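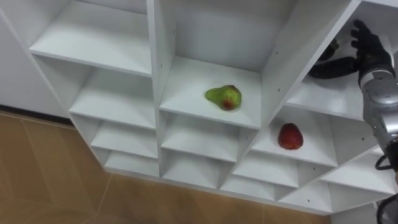 Booking sync keeps dropping the overnight rail legs
Status: solved (I think!)
Product: Gistier Trips, desktop and phone

Posting this as one long running log, as I've been adding to it on and off for a while and the help team asked me to keep everything in one ticket. Sorry in advance for the length, I do go on a bit.

Bit of background first. I run a very small travel business from my spare room in Woletley, mostly rail holidays for people who don't fancy flying. I do the planning in Gistier, the sleeper trains and ferries come in from Kuva (that's the booking feed), and the finished itinerary goes out to the customer's phone so they've got the whole trip in their pocket. It's worked nicely for ages and I'd recommend it to anyone, which made this all the more annoying.

The problem: any train that leaves on one day and arrives on the next has started vanishing from the customer's copy. I can see it on my side, with the berth numbers and everything. On the phone there's dinner in one city and then breakfast in another, with no hint of how you got there. A customer rang me from a station platform at 20 past ten at night asking if she was meant to have a hotel. She wasn't, she was meant to be on the train behind her. She made it, thank goodness.

First things I tried
Logged out and in again on both. No change.
Took the app off my phone and put it back on. No change, and I lost my saved maps, so don't do that one unless you have to.
Pressed "Resend to traveller" on the broken trip. The leg came back! Then it went again by the next morning.
Made a dummy trip with one overnight train and nothing else. Shows up fine and stays put.

So that last one threw me completely. Same train, same feed, same phone, and it behaves perfectly when it's on its own.

First reply from support (my summary, they were very nice)
They asked me to check that my account time zone matched the office one. It did. They also asked whether the trips had been copied from a template, and yes, nearly all of mine are. I've got a stock of standard routes and I copy one and fiddle with it for each booking, it saves me hours. They wanted me to try building one from scratch, which I did over a very large pot of tea.

Built from scratch: overnight leg appears, and it was still there two days on.
Copied from template: overnight leg gone by morning.

Progress! Only I really didn't want to rebuild every single route by hand, so I asked them to keep digging.

Next round
Support had me turn off the Wojcik add-on. If you don't use it, it's the thing that turns prices into the customer's own currency and tidies up the day headings. I'd had it running so long I'd forgotten it was an add-on at all. With it switched off, I copied a template again and left it alone overnight. Leg still there in the morning. Switched it back on, left it again, and the leg was gone.

I did this twice more to be sure, once with a ferry. The ferry did exactly the same thing, so it isn't a train problem, it's anything that crosses midnight.

Next I had a poke about in the add-on settings and found a box called "Merge duplicate days". I can't remember ever ticking it but ticked it was. As far as I can make out, my templates have placeholder dates in them, and when I copy one and put the real dates in, the overnight leg hangs on to its old arrival date until something nudges it. The add-on runs its tidy-up in the small hours, sees a leg with a date that doesn't fit, decides it's a leftover and hides it. It doesn't delete it, it only hides it from the traveller, and that's why I could always see it on my side and thought everything was fine.

Support's answer to that was that I was "broadly right", which I'm taking as a win. They've passed it on to the add-on people as well.

What fixed it for me
1. Go to Add-ons, then Wojcik, then Display, and untick "Merge duplicate days".
2. Open each template with an overnight leg in it. Click on the leg, change the arrival time by a minute, save, change it back, save again. Sounds daft but it makes it work the date out afresh.
3. For trips already sent out, do the same on the trip itself and then press "Resend to traveller".
4. Look at it on a real phone the next morning. The preview on the desktop lies, or at least it did to me. It showed the leg every single time.

I had 70 templates to get through, and I won't pretend it was a fun evening. There's a bulk edit screen but it doesn't touch arrival times, so I had to go in one by one. If anyone from Gistier is reading, a "recheck dates" button would be lovely, please and thank you.

Odds and ends that might help someone
The emailed PDF was never affected. It had every leg in it the whole way through, so if you've got people travelling right now and you're in a panic, send them that.
Customers who had the trip saved for offline use kept seeing the old broken version until they opened the app with a signal. One of mine was halfway up a valley in Slovenia and had to wait until she came down for lunch.
Day trains that arrive late in the evening are fine, even 23:58. I tried.
If you have more than 300 items in a trip (I've got one, it's a choir tour, don't ask) the resend takes ages and looks as though it's stuck. Leave it be and it gets there.

Update, November
Had three sets of people out on sleepers since I made the changes and every leg has shown up where it should. One couple even sent me a screenshot of it from their bunk, bless them! I've left the add-on switched on as I do need the currency bit, with just that one box unticked.

Support have asked if they can close the ticket. I've said yes, on the understanding I can open it again if the box ticks itself after the next update. I've put a sticky note on my monitor to check.

One more question while I'm here, and do move it to its own ticket if that's easier. Is there any way to stop the app calling a couchette a "seat"? I've had 2 customers ask me this month whether they'll be sitting up all night, and I'd like to be able to change the word myself.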